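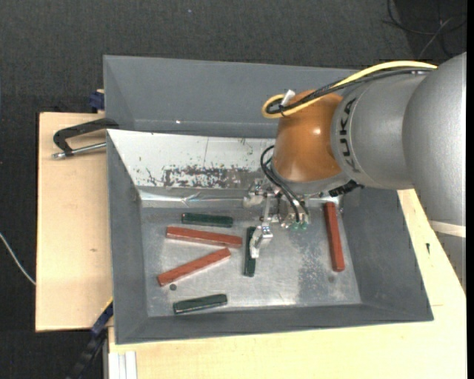 Metal gets rusty when it gets old, Conall Coughlan wrote to us, and so old metal must always be rusty. Many people think so. Age does play a part, but a nail kept in a dry drawer can stay shiny for years, and the same kind of nail left in wet grass can turn orange in a few days. To see why, you need to know what rust is made of.

## What rust is

Rust is a mix of iron, oxygen, and water. Iron is a metal. Oxygen is a gas in the air, the same one you need when you breathe. When iron, oxygen, and water meet, the iron slowly joins up with the other two and becomes a new material. It is brown or orange, it is weaker than iron, and it crumbles.

Scientists call this kind of change a chemical reaction. Ice melting is a different kind of change. You can put the melted water back in the freezer and have ice again. You can't put rust in the freezer, or dry it in the sun, and get your iron back.

## Which metals rust

Only iron, and metals with iron in them, can rust. Steel is mostly iron, so most steel rusts.

Other metals change in their own ways:

- **Copper** turns brown, and after many years outdoors it can turn green.
- **Silver** gets a dark coating called tarnish.
- **Aluminum** makes a very thin, hard layer on its surface. You usually can't see it. It sticks tightly and keeps air away from the metal under it.
- **Gold** hardly changes at all.

Rust does not stick tightly the way the layer on aluminum does. It flakes off, and then there is fresh iron showing, and that iron can rust too. Given enough time, a thin sheet of steel can rust all the way through.

## Why salt makes it worse

Rusting works by moving tiny electric charges through water. Salty water carries them better than plain water does. Boats on the ocean rust faster than boats on a lake, and cars in snowy places often rust underneath, where salty slush splashes up from the road.

The footbridge at Skondale stands where a river meets the sea, so it gets salt spray on windy days. It is held together with 3,619 steel bolts. Every April a crew checks them, and the ones that have rusted badly are taken out and replaced. The rest are brushed clean and painted again.

## How people slow rust down

Paint is the oldest trick still in use. A coat of paint keeps water and air off the metal. If the paint gets a deep scratch, rust can start in the scratch and creep along under the paint -- you may have seen paint bubbling up on an old gate.

Oil works too. Bike chains are oiled partly for this reason. So are some garden tools before they are put away for the winter.

Another way is to cover steel with zinc. This is called galvanizing, and many buckets, fences, and trash cans are made this way. Zinc reacts more easily than iron does, so the zinc is used up first and the steel is left alone for a long time.
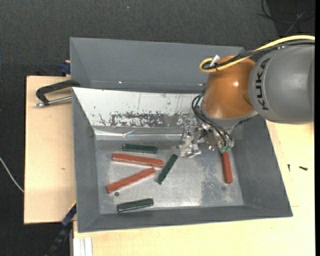
But what about stainless steel, asks Fiachra Mulcahy, because the spoons at home go through the dishwasher every night and they are still shiny. Stainless steel has iron in it like other steel, but another metal called chromium has been mixed in. The chromium makes a thin, clear layer on the outside. If you scratch the spoon, the layer grows back by itself. Stainless steel can still rust if it sits in salt water for a long time, but it holds up well in a kitchen.

## Try it yourself

You will need 4 plain iron nails (not galvanized ones), 4 small jars, water, salt, and cooking oil. Ask an adult before you start.

1. Put a nail in the first jar and nothing else. Close the lid.
2. Put a nail in the second jar and add water until the nail is half covered.
3. Do the same in the third jar, and stir in 2 spoonfuls of salt.
4. Rub the last nail all over with oil, then put it in the last jar with the same amount of plain water.

Label the jars and leave them on a shelf for a week. Look at them every day and draw what you see. Pay attention to the place where the nail comes out of the water.

Rusty nails can be sharp. Wear gloves when you take them out, and wash your hands when you are done.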